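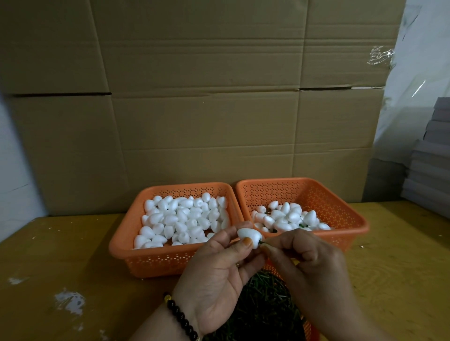

Fig. 4 – Pose d'une tige à la main dans un bouton en mousse. À l'arrière, les boutons nus à gauche, le bac des pièces à tiges à droite.

4. Préparer le poste « boutons et tiges »

Avant de brancher quoi que ce soit, prenez le temps de regarder travailler la personne qui tient ce poste chez vous. Je sais, on a envie de voir bouger le bras Guvis tout de suite (nous aussi, la première fois !), mais une demi-heure assis à côté de l'atelier vous épargnera bien des réglages. Enfoncer un fil dans une petite boule de mousse paraît enfantin, et c'est pourtant un des gestes qui donnent encore le plus de mal à nos machines.

1. Placez les boutons nus et les boutons montés dans deux bacs distincts, côte à côte, au fond du plan de travail.

2. Posez les tiges dans un troisième bac, tout près du bord avant. Démêlez-les : la pince prend volontiers deux fils à la fois, et elle ne s'en aperçoit pas.

3. Brossez la table. Les miettes de mousse collent aux doigts de la pince et faussent la mesure de serrage.

4. Dans le menu Hemine, choisissez « Objet mou », puis réglez le serrage sur 3. Au-delà, le bouton garde la marque des doigts.

5. Lancez un cycle d'essai de 9 pièces et vérifiez chaque tige en tirant doucement dessus.

Attention : ne passez jamais la main entre la pince et les bacs pendant un cycle, même pour rattraper un bouton qui roule. Appuyez d'abord sur Pause.

Remarque : le Guvis sait trier, transporter et présenter les boutons. Pour la pose elle-même, nous conseillons toujours de garder quelqu'un au poste. Dans notre atelier de Lullenia, Dace Mockus a suivi une série de 238 pièces en avril ; la machine trouvait bien la base du bouton, mais elle poussait souvent de travers et le fil ressortait sur le côté. Une main sent la mousse céder et corrige sans y penser. Nous y travaillons, et la prochaine version du module de pose vous sera envoyée dès qu'elle tiendra une journée entière sans surveillance.

Si l'essai est satisfaisant, enregistrez le réglage et passez à la section 5, « Vider et remplacer les bacs ».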